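Kurnach Twin Hand-Held Grippers: A Long Review After a Long Winter
Posted Sun 6 May by Duyên Quách

I promised several of you this review back in November, when the first pair arrived, and I'm sorry it took me until spring. I wanted to live with them first. A week with a new tool tells you whether the box was packed well, and I'd already read enough reviews like that before I placed our order!

So, the basics. The Kurnach set is a pair of grippers you hold in your own hands and squeeze by a handle, one left and one right, with a printed marker cube on the back of each so the software can follow where your hands go. You do the chore yourself, the recording goes into the processing software, and later on your robot learns from what you did. We run ours with the Planix desktop program, which Kurnach bundles for the first year. The kit comes with the two grippers, the cubes, a calibration board, a little bag of spare screws and a printed manual that I have come to love for its very stern warnings about glue.

Let me start with comfort, because it's what I get asked about most. The handles are good. My hands are small, and Gorazd Babić, who shares the recording work with me, has hands like baseball mitts, and the same handle suits us both. The squeeze is light and even all the way through its travel. With our old Iltari pair I used to get a sore thumb before lunch, and I'd find myself cheating by resting the fingers half closed, which ruined plenty of good takes. I haven't had the sore thumb once with these. Gorazd says the handle could be a touch longer for him, but he says that about most things, including garden rakes and our office scissors.

The fingertips come to a point, and the black pads on the inside have just enough give. I was doubtful about the pointed shape (the Iltari ones are square and chunky, and I'd gotten used to them), but for small things like a spoon handle or the lip of a jar the point is a real pleasure. You can see what you're about to grab. Where they're weaker is on anything wide and smooth. A big mug takes some care, and I've learned to come at it from the side and low down.
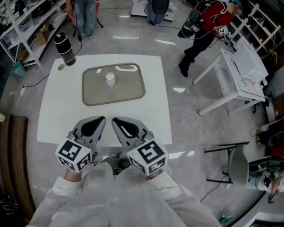 Most of what we record is table work of the kitchen sort, setting out, picking up, moving a cup from one spot to another, and for that I think the set is very nearly right. The weight sits back toward the wrist, so when you hold both grippers out over a table your forearms don't start to shake. We do sessions of 42 takes with a break in the middle, and I can get to the end of one still feeling friendly toward everybody. It's a hard thing to put on a spec sheet, but I'd pay for it.

Now the cubes. They're a good size, bold and easy for the tracking to pick up, and each one clicks onto its gripper with a bayonet fitting. Tracking dropped out far less for us than it did with the Iltari, even with several people recording in the same room. My one real complaint is the printed surface, which marks easily. A smear of anything greasy will bother the tracking on that face until you clean it, and the manual wants you to use only the cloth they supply. I've used an ordinary lens cloth all winter and everything is fine, but you didn't hear that from me.

Two cubes can also get too close together. If you work with your hands nearly touching, as you might when you're opening a packet, one will hide the other and Planix throws up its yellow bar. You learn to tilt your wrists out a little. I do it without thinking now — I even caught myself doing it at home with a bag of rice.

Calibration takes 15 minutes the first time and hardly any time after that. Please do read page 3 of the manual before you begin, and I mean all of it, including the small type at the bottom where it says to fit the left cube first. I skipped it and lost a whole afternoon. Gorazd didn't skip it and has mentioned that fact more than once.

Planix itself is decent. The take list is clear, the playback is smooth, and you can mark a bad take by pressing one key, which I do a lot. I don't care for the export window, which forgets your folder every time you close it, and I wrote to support about that. A very kind person at Kurnach wrote back the next morning to say it's on their list. I hope it's near the top.

The price is $666 for the pair with cubes, and spare pads are sold in packs. We've changed the pads one time since November. The Ninh starter set costs less, and I did borrow one for a weekend, but the squeeze was stiff and the handle had a seam that rubbed the side of my finger. If you're only recording now and then, it might do you nicely. For daily use I'd save up.

Would I buy the Kurnach again? I already have! The second pair came last month, and it calibrated on the first try, left cube first.

Four and a half stars, with the missing half for the export window.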